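Use of Shared Space in a Two-Level Workshop Hall
Student project report, Interior Environments stream
Prepared by Damián Olivares
September 2023

Background

The Collusstead hall was offered to the course as a study site in February. It has a main floor and an upper level joined by one staircase, and it is let by the day to groups that need open floor area. The project set out to record where people gather in the hall, what they sit on, and how well the lighting serves them. The client, Papadakis, intends to use the findings when new furniture is ordered.

Method

The floor plan was redrawn at a scale of 1:200 and divided into 40 zones. Observations were entered on a printed sheet, one line for each person or group at rest in a zone. In total, 198 sheets were completed, giving 2,726 entries. Light levels were measured at seated and standing height with a Pendon meter borrowed from the school. Users were told of the study by a notice at the entrance, and no names were recorded.

Findings

Groups favoured the main floor near the stairs. The upper level was used mostly by people on their own, who tended to stand near the top of the railing. Fixed benches along the walls were seldom chosen. Users brought folding stools to wherever the conversation was, or crouched beside it.

The lighting plan relies on fluorescent tubes mounted on the ceiling, with spotlights over the higher section. Several users described the main floor as bright but the colour of the light as cold. 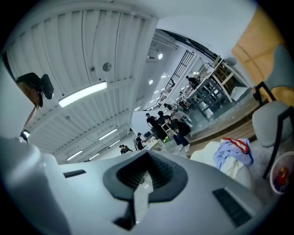
Why were fixed benches used less than folding stools?

Most groups formed away from the walls, and the benches could not be moved to join them. A stool could be carried over in one hand and put back afterward.

Recommendations

The wall benches should be reduced in number and the Tratetti folding stool trialled as a replacement. Storage for the stools should be provided close to the foot of the stairs. Warmer tubes should be tested in one row before any wider change is made. The redrawn plan and the zone sheets are held in the school office and may be consulted on request.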